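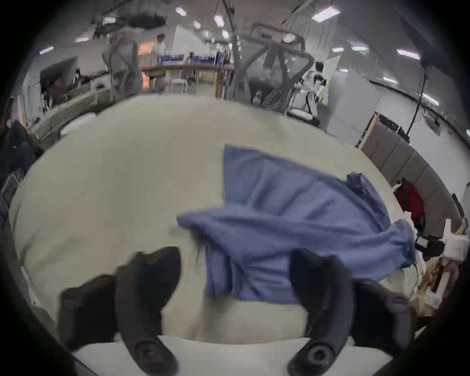 Skenville Workshop - Bench Care Team

Section 11. Wiping down the tables

Use a blue cloth for tabletops. Other colors are kept for floors and sinks and should stay out of the bench area.

1. Clear the table. Put tools and parts back on their shelves before you start.

2. Shake the cloth out over the bin. A cloth left in a heap holds grit in its folds, and grit will scratch a pale top.

3. Fold the cloth in half twice. Tuck any frayed threads to the inside.

4. Spray Drestia cleaner on the cloth - never straight onto the table. Two pumps will do for one side.

5. Wipe from the far edge toward you in straight, overlapping passes. Turn to a clean side when the first one looks gray.

6. Go over the table edges last, then let the top air dry.

7. Drop the cloth in the wash bin by the Rennie sink. Do not leave it on the table for the next person.

Caution: Do not use Briltiron stain remover on light-colored tops. It leaves a yellow mark that does not come out.

Note: Loose threads can be trimmed with scissors. Do not pull them. If the hem has come open, put the cloth in the rag box and take a new one from cabinet 42.

For the wash settings, see Section 12.

Last revised April 2, 2020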